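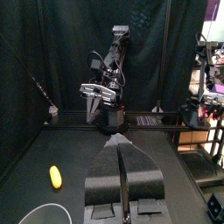
Small yellow piece on a dark tabletop, September

Subject: Re: [teltside-toys] Lost pieces, again

Hello all,

Replying to the Pullenar message, which I've left underneath because I know half of you read these on your phones and can't find the start of the thread.

First of all, welcome! We've been lending toys out of the back of Teltside library for longer than I care to admit and lost pieces have been the main topic for the whole of it. We used to do exactly what you're doing – everything tipped out at the desk when it came back, somebody ticking off a sheet, and a parent with a screaming toddler trying to be polite about it. It was awful. We had a queue out to the photocopier on wet mornings, and people simply stopped coming back because they dreaded being told off over a plastic carrot.

So we split everything into two lots. Anything that can't be used with a bit missing (jigsaws, the marble run, most board games) still gets checked, but after the family has gone, and we ring them in the evening if something isn't there. Anything that's just a heap of stuff, so play food, bricks, farm animals, dressing-up, goes out by weight. We pop the bag on kitchen scales, write the weight on the card, and weigh it again when it comes home. If it's within a small handful either way, back on the shelf it goes. You do get odd things coming back that were never ours, and I've stopped minding. Our farm has had a very nice hippo in it for ages.

Last year we made 542 loans and I charged for a missing piece twice, both times for the train set, and both families offered before I'd opened my mouth. The year before we switched, I spent more on stamps for reminder letters than I ever got back in fines. I do wish I'd done the sums sooner.

On the boxes question – please don't buy the big Troneck ones. We did, and the lids go if you so much as lean on them. They also stack beautifully until they're full, at which point the bottom one bows in the middle and you can't get it out without taking down the whole tower. The smaller Troneck drawers are fine and we still have ours. For play food we now use drawstring bags, which a lady at the Çetinkaya fabric shop ran up for us out of ends of rolls, and they go straight in the washing machine with the pieces still inside. Forty degrees, bit of ordinary powder, hang them over the radiator. Wooden food obviously can't go in, so wipe that with a cloth and leave it somewhere airy overnight. Felt food I have given up on completely. If anyone has a way of getting yoghurt out of a felt fried egg I'd love to hear it.

You asked about the spares tub too. Yes, keep one, but be strict with it! Ours was once three crates and a carrier bag, and I'd spend whole afternoons on my knees trying to work out which tea set a saucer had come from. The rule now is that a stray gets until the end of the following month, and then it goes in the free basket by the door. Children love that basket more than anything we lend.

Charges: we ask for a pound a loan or whatever people can manage, in a tin with a slot. It does just about cover batteries. Everything else comes from the summer fair, where we made 300 pounds on cakes and the tombola this time, so I'm hoping for a second balance bike if the committee room doesn't need its blind replacing first.

One thing I'd ask you back. How do you manage the opening hours with only the one key? We're open ten till noon and I'd dearly like to try a late afternoon for people who work, but the library locks our corridor at four and they won't budge.

Right, I've got a bag of dinosaurs to weigh.

All the best from Teltside

On a September evening, Pullenar Toy Library wrote:

> Hi everyone, new to the list so sorry if you've covered this before.
> We've just taken over a toy library with 93 sets in it and an old
> handwritten book that says there ought to be 1,333 separate pieces
> altogether. There aren't. We're checking every set at the desk as it
> comes in and it's taking for ever, and two mums have already got
> cross with us.
>
> Does everybody check everything? Do you charge for bits that go
> missing? And do you keep a tub of spares or is that asking for
> trouble? We also need boxes and have been looking at the large
> Troneck ones with the clip lids, if anyone has used them.
>
> We only have one key between us, so replies may be slow!
>
> Thanks so much,
> Pullenar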